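# Dark Cloth, White Fuzz

Anyone who puts a nearly black cloth on a work table has agreed to a second job. I agreed to mine in April, when I decided the table in the back room deserved something soft on top, and I picked the darkest green on the shelf at Rizvi. It looked very smart for one evening.

Felt and its fuzzy cousins grab whatever drifts by. Dust lands and stays put. White lint travels across a room to get there. If you've got pale walls, a pale towel or a pale dog, you'll be reading their life story on the cloth by Tuesday.

What I do now, in the order I do it:

- **Shake it outside.** Fold the edges toward the middle first and carry it out like a bad pie. Shaking it indoors just gives the lint a tour of the house.
- **Brush one way.** A stiff clothes brush, long strokes, all from the back edge to the front. Scrubbing in circles works the specks deeper and leaves the surface looking like a cat slept on it.
- **Go over it with a damp rubber glove.** Wear it, drag your palm toward you, and pick off the rolls of fluff as they form. It's disgusting and I look forward to it.
- **Save the sticky roller for last.** I once went through 6 sheets before I remembered I owned a brush. 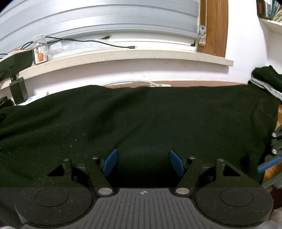
The other trouble is that a soft cloth creeps. You lean on it, you slide something across it, and an hour later it has a ridge along the back and a heap at one side. Smoothing it from the middle outward helps for a while. A sheet of rubbery shelf liner underneath helps a lot longer. Mine came in a roll from Gasberg and I trimmed it two inches short all the way around so it doesn't peek out.

Don't use tape. My neighbor Shoaib taped his down at the corners and now has a table with four permanent gray squares, which he calls inlay.

Bunched cloth also swallows things. Before you fold it or shake it, run your hand flat along every ridge and feel for screws. I have launched a perfectly good drill bit into a hedge.

As for washing, I'd put it off. Wool felt shrinks in hot water, and the cheaper kinds can come out pilled and sulky. If there's a spill, blot it with a cold damp rag and let it dry flat. If you must use the machine, check the label, wash it cold by itself, and keep the towels out of it. Zarmeena washed hers with two white bath mats. She has a gray cloth now and says she prefers it.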